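Visit report: Cuveck open day, cricket bat workshop and indoor nets
Posted 20 Dec 2024 by Noman Dogar

Print this page | E-mail this page

Cuveck opened its bat workshop and the indoor nets next door to club coaches and scorers. I went with Abla Semaan, who keeps the averages for our second eleven. The visit lasted the whole morning and covered bat making, the bowling lanes and the ball tracking trial.

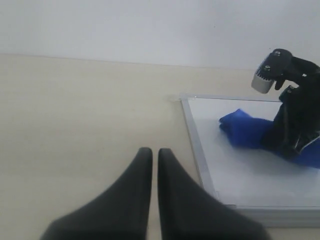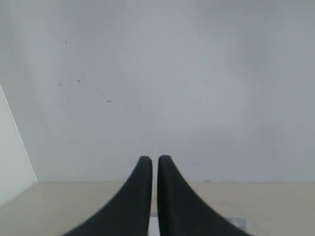 Bat pressing and shaping

Shahzad Paracha runs the press. Clefts arrive part-seasoned and are stored until the moisture reading settles. Each one is graded by grain and weight before it goes near a machine. He pressed two clefts for us, one at the normal setting and one deliberately over-pressed. The second was harder on the face but gave a flat, dull sound under the mallet. Over-pressed bats tend to lose their spring, and he would sooner send out a slightly soft bat that the player can knock in.

Handles are fitted with a spliced joint and left overnight. Shaping is done by hand with a drawknife, then a spokeshave. The house model, the Mughal, has a low middle intended for slower pitches. A lighter version, the Zivard, has a higher middle and a thinner toe. I tried both. The Zivard picks up better, although the toe looks thin for anyone who bats on a damp club wicket.

The nets

There are four lanes, all on the same carpet over a concrete base. Bounce was even on a good length and rather steep when the ball was dropped short. Spin bowlers in our group got less turn than they would outdoors. Dardo Bustos, who manages the hall, said that a slower carpet will go down in lane four in January.

Ball tracking trial

The tracking software is called Dradance. It records speed, length and line for each ball and prints a pitch map at the end of the session. Elaheh Arabzadeh showed us the results from one league side's autumn sessions: 3000 balls, of which 276 were no-balls. One seamer accounted for 223 of those. His run-up has been shortened by a pace and he is to be measured again in the new year.

The speed figures need care. Readings for slow bowling jumped between balls that looked the same from behind the arm, and Elaheh accepts that the lower range has not been checked properly. Length was more reliable — it agreed with Abla's own marks on nearly every ball.

Practical notes

Lane hire is £20 an hour, including stumps but not balls. Parking is behind the building. Spikes are not allowed on the carpet. Bat repairs can be left at the workshop counter, with the club name taped to the handle.

Related items
Knocking in a new bat: oil, mallet and patience
Winter nets: dates and lane bookings
Second eleven averages, final table
Scorers' notes: recording no-balls and wides

Contact the web editor | Copyright of the club and contributors | Back to top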